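The Drawer of Things I Was Given

2 min read

My aunt Delia Ibarra gives presents the way other people send weather reports. They arrive often and have no connection to anything I've asked for. Last February it was a butter dish with a lid shaped like a different, larger butter dish. I wrote a thank-you note, which took me longer than I spent using the dish.

I was raised to keep a gift for as long as the giver might visit. Delia lives four blocks away and walks everywhere, so I own a great deal of stuff. The overflow goes in the bottom drawer of the hall dresser, and when somebody has a birthday I go shopping in there first.

There are rules to this, and I learned them by breaking them. My friend Bontu Negussie once unwrapped a candle from me and read out loud the card still taped to the bottom, which was from her, to me, with love. She has it on her windowsill now and points to it when I come over.

Kedir Mekonnen, who works across the hall from me at Lastbridge, takes the hard line. He says an unwanted gift should leave the house within 60 days or it becomes furniture. I asked him what he did with the socks I gave him. He said they were great socks and got very interested in his coffee.
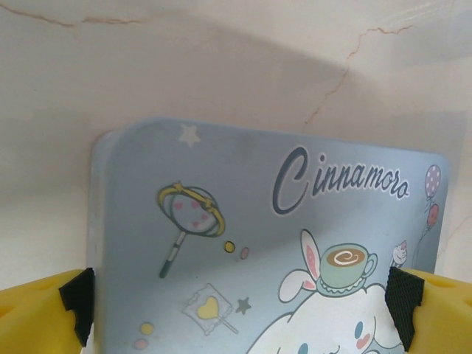

The trouble with Kedir's system is that I get attached around day 59. Something ugly sits in a drawer long enough and I start defending it. I used the butter dish last week. The butter was softer than usual and I may have told two people about it.

Delia's birthday is coming up and I've been through the drawer twice. Everything good in there came from her. I suppose I'll have to go to an actual store, like a nephew.

Contact | © 2026 | Back to top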